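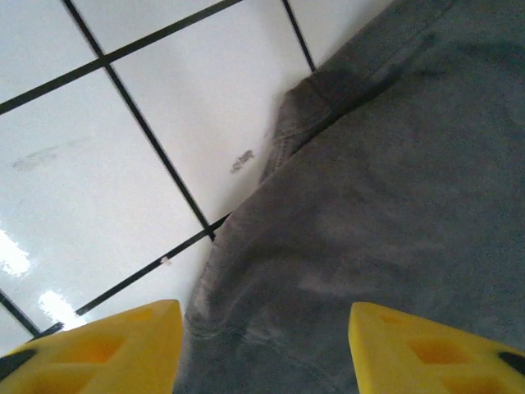 Why do people put lines between bathroom and kitchen tiles?

The lines are a filler called grout. Grout plugs the gaps between tiles so that water and crumbs can't slip down behind them, and it helps hold the edges steady.

Tiles are one of the oldest tricks for making a surface you can wipe clean, and there is a lot going on in them once you start looking. Get down close to a tiled counter or floor and you'll find shiny parts, rough parts, straight lines and usually a smudge or two. So let's find out how it all works, and what a plain old cloth has to do with it!

What is a tile made of?

Many tiles begin as clay, which is a kind of very fine, sticky mud. The clay is pressed into a flat shape, dried, and baked in an oven called a kiln. A kiln gets far hotter than the oven in your kitchen. The heat changes the clay for good — you can pour water on a baked tile all day and it will never turn back into mud.

Shiny tiles have something extra on top called glaze. Glaze goes on as a thin coat, and in the kiln it melts and turns into a kind of glass. So when you run your finger over a glossy white tile, you are touching glass! That's why it feels so smooth, and why spilled juice sits on top in a puddle and doesn't soak in.

Why not push the tiles right up against each other?

It sounds like a good idea, but tiles are hardly ever exactly the same size. One might be a tiny bit wider than its neighbor. If you pushed them all tight together, the rows would soon go crooked. A gap gives the tiler room to keep everything lined up.

Grout starts out as a powder. The tiler stirs in water until it looks like thick cake batter, then spreads it over the gaps with a flat rubber tool and wipes the extra off the tiles with a sponge. After that it dries hard.

Grout comes in lots of colors. Dark grout on white tiles makes every square stand out, like graph paper. White grout on white tiles almost disappears. And if the tiles are laid on a slant, the squares turn into diamonds!

Where do smudges come from?

A smudge is a very thin layer of something left behind. It could be grease from fingers, dust that stuck to a damp spot, or a rub from the bottom of a pan. Metal can leave gray streaks too. The metal is softer than the glaze, so a little of it rubs off, a bit like a pencil on paper.

How does a cloth pick them up?

Fabric looks flat from far away, but up close it is a tangle of threads, and each thread is made of even thinner fibers. Between the fibers are lots of tiny spaces. Water creeps into those spaces all by itself — scientists call this capillary action — and it carries loose dirt along with it.

Soap helps with the greasy stuff. One end of a soap molecule likes water and the other end likes grease, so it grabs hold of both. Then the grease can travel off into the cloth with the water.

Grout is harder to clean than tile. It's a bit rough and has little holes in it, so dirt has places to hide. A soft old toothbrush works well there.

Try it: the drop race

Khôi Đồng, age 9, tried this one on the kitchen counter with his aunt, Nhàn Quan, and sent us his results. (Thank you, Khôi!)

You need a spare tile or a plate, a spoon, some water, and 3 scraps of fabric. An old T-shirt, a towel and a raincoat are good ones to cut or borrow from.

Put a spoonful of water on the tile. Lay the corner of the first scrap in it and count to 40. How far did the water climb? Dry the tile, then do the same with the other scraps.

Khôi's towel scrap won easily, and his raincoat scrap stayed dry on top the whole time. "It just sat there like a boat," he wrote.

Words to know

Glaze: the glassy coat on a tile.
Grout: the filler between tiles.
Kiln: a very hot oven for baking clay.
Fiber: a thin strand, thinner than a thread.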